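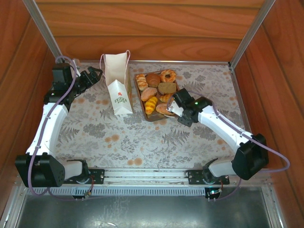 Fri 7 February

Sourdough notes, second week on the Trimen flour. Starter was sluggish again this morning (the kitchen was freezing when I came in, and I'd forgotten to leave the oven light on overnight). Fed it at 8 with warm water and a spoonful of rye and it perked up by lunch, lots of little bubbles and that nice yogurt smell!

Mixed the full batch, 3000 grams of flour this time, up from the half batch on the last page. The dough felt stiffer than the Zurnico one ever did, so I gave it another splash of water and did 2 extra folds. Probably should have stopped at one. It got slack toward the end and I had to chase it around the bench with the scraper, but it shaped up okay once I dusted the board properly.

Got 13 loaves out of it, a bit small. Crust is gorgeous, really dark and blistery, but the crumb is tight in the middle on the ones from the back of the oven. I still think that corner runs cool. Whoever has the spare thermometer, please put it back in the Kullness drawer, I want to check before the next bake.

Salt: we're down to the last bag. The Espiritu stuff is fine for focaccia but too coarse for this, it never dissolved all the way.

Next time: less water in the mix, longer rest before shaping, rotate the trays halfway. Also try the seeded version before May, when it gets too warm in here for long proofs.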